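Towns should stop charging for bulky trash pickup. In Jestton the fee went up to $52 in September, and the mattresses moved to the creek road. Crews now clear them on overtime, and everyone pays for that anyway.

A flat charge on the yearly bill would cost each household less and keep the ditches clean.

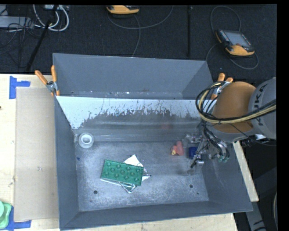 Mahsa Rashti disagrees. She writes that she has put out one couch in 60 years and sees no reason to pay for her neighbors' furniture. I understand the complaint. She already pays for it through the road budget.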